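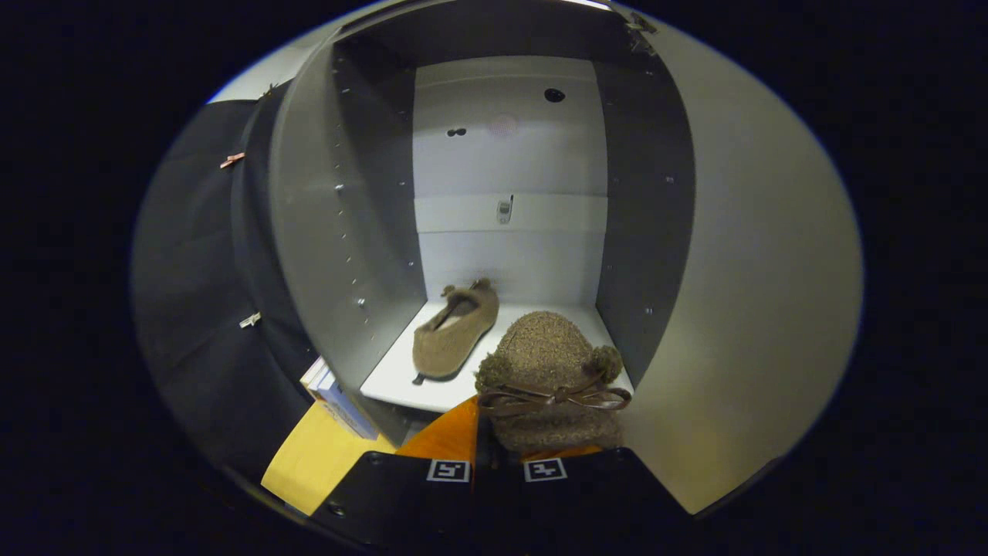
Dorville Community House – Front Hall and Cloakroom Group

Minutes of the general meeting, July 20, 2021
Held in the craft room, 7 p.m.

Welcome and apologies

The chair welcomed everyone in out of the cold and thanked those who had come straight from work, some of them without any tea. Apologies were taken from the Saturday playgroup and from the two members who are away up north until the weather improves (we are all very jealous and said so). The kettle was on throughout and the lemon slice was much appreciated.

Minutes of the last meeting

Read and accepted, with one small correction. The old coat hooks went to the men's shed and not to the op shop, as had been written down.

Matters arising

The draught under the front door has been dealt with, and those who sit nearest to it at choir report a great improvement. The missing lid of the umbrella stand has not been found. It was agreed to stop looking.

The slipper shelves

Most of the evening went on this item, and it was a very good-natured discussion considering how many opinions we all turned out to have about footwear.

Members will remember that the house asks people to leave outdoor shoes in the hall over winter, for the sake of the new floor, and that house slippers are kept in the cubbies for anyone who hasn't brought their own. The white shelves are in and everybody was pleased with how bright they look between the grey sides. As the sides have peg holes all the way up, the shelves can be moved to suit, and there was a long and friendly debate about heights. It was agreed to leave a generous gap on the lower levels, where boots may need to go, and to bring the upper shelves closer together.

The brown speckled felt pair with the pompoms and the little ribbon bow came in for a great deal of admiration, and several members asked whether more could be had in the same style. The secretary will write to Issa, who supplied the felt ones, and ask about larger sizes. One member felt that bows might not be to everyone's taste and asked that any further order include some plain ones. This was thought very fair. Another member pointed out that pompoms are a great temptation to the under-threes, and it was agreed that the pompom slippers should live on a shelf above toddler height.

On putting slippers away, it was felt that pairs should be stood side by side with the toes facing out, so that people can see what they are choosing without pulling everything forward. Those present admitted, with some laughter, that most of us simply drop them in and hope for the best. A small card will be put up in the hall. The wording was left to the secretary, with a request that it be kept friendly and that it not rhyme this time.

On washing, the felt slippers are to be brushed and aired, and spot-cleaned only where they need it. Nothing felt is to go in the machine, and the meeting spared a kind thought for last year's green ones.

Money

The balance stands at $1,212 after the shelving was paid for. Holis quoted $300 for a matching bench to sit on while changing shoes, delivery included. Moved and seconded that we accept the quote. Carried, with one member abstaining in favour of keeping the old church pew, which she considers has plenty of life left in it. The pew will go on the verandah.

It was further agreed to buy 24 shelf pegs from Triltum as spares, seeing how easily the little things roll away under the skirting.

Other business

The knitting circle offered to make slipper socks for the visitors' basket and this was accepted with real gratitude. Wool in any colour may be left in the craft room, labelled please.

A reminder that gumboots are to be rinsed at the outside tap before they come into the hall. The path by the garden beds is very muddy at present.

Actions

Secretary: letter to Issa about sizes and plain styles; card for the hall.
Chair: confirm bench with Holis; order pegs.
Playgroup: check that the pompom pairs have been moved up.
All: take home any slippers that are your own and not the house's.

Next meeting in September, same room, 7 p.m. Please bring a plate. Meeting closed at 8.50 p.m.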